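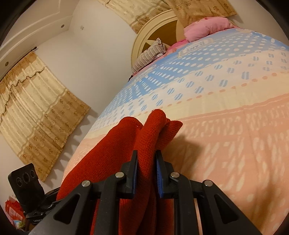

Visit to the Kovács laundry and folding rooms, Flutthorpe
Posted 10/22/21 by Kinga Dobos

Our group spent a morning at Kovács, the laundry on the edge of Flutthorpe that does washing and folding for care homes and private customers. We had asked to come in March but they were moving the dryers then. The visit took 3 hours including morning tea. Parking is behind the building, and you need to sign in at the side door. The front one is for deliveries.

Eusebio Tamayo, the floor manager, met us and took us through the wash area first. The washing side has been automated for years. Bags are weighed and the machines dose the detergent themselves. An overhead rail carries the clean loads to the dryers. It is loud, and we were given ear plugs. Flat items such as sheets and towels go through a folder that takes two people to feed and one to stack.

Small items are still done by hand. Socks, gloves, baby clothes and underwear come out of the dryer in a heap and someone has to pair and fold them. The laundry employs 20 people, and on most shifts 6 of them are at the small items tables. Eusebio said this is where the sore wrists and necks come from and where it is hardest to keep staff.

For this reason the laundry has been working with Fenano, who want to build a folding arm for small items. The project is called Nirnametti. There is no arm on the floor yet. The work at this stage is done by people holding grippers, which have the same sort of fingers the arm will have and carry cameras. You fold the sock using the grippers in place of your own hands, and the recording is used to teach the software how the job goes.

We saw it being done in a furnished bedroom. Some of the customers have their washing put away for them at home, so Fenano wants folding on beds as well as on tables. The bed was made up with a patterned quilt and pillows, and the curtains and headboard were the ordinary kind you would find in anyone's house. Ottó Bakos from Fenano explained that a patterned cover is harder for the software than a plain bench top, and that knitted things are awkward as they stretch and bunch up when gripped.

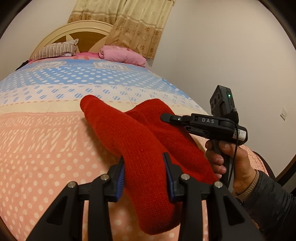
A red knitted sock held in one gripper on the bed, with the second gripper at right.

We were allowed to try. The fingers close when you squeeze the handle. I found that picking up a sock was simple and laying it down flat was hard. Andor, my husband's cousin, got his into a fairly good fold on the fourth go. You can't feel the fabric at all, so you end up watching the tips of the fingers the whole time.

At morning tea I sat with Tímea Győri, who has been on the small items tables for a long time and now does part of her week on the recordings. Her best session so far is 123 folds. She is paid her normal rate for it, which was a point the staff raised at the beginning. She said it is slower than real folding and easier on the wrists, but her shoulders get tired from holding the grippers up. She has asked for a lighter pair.

I asked her whether she was worried about teaching a machine her own job. She said yes, a bit. The staff have been told in writing that hours won't be cut while the project runs, and that people from the tables will be offered training on looking after the arms. What happens after that hasn't been put in writing. Eusebio gave the same answer when someone else asked him, and said he would like it settled too.

Some of the changes have already happened. Folding instructions used to be passed on by whoever was standing next to you, and each person had their own way with socks. Now there is one agreed fold with a card on the wall showing it. Tímea doesn't care for it and still does her own socks the old way at home.

The next visit is to the bakery, and names should go to Andor Halász. Wear closed shoes.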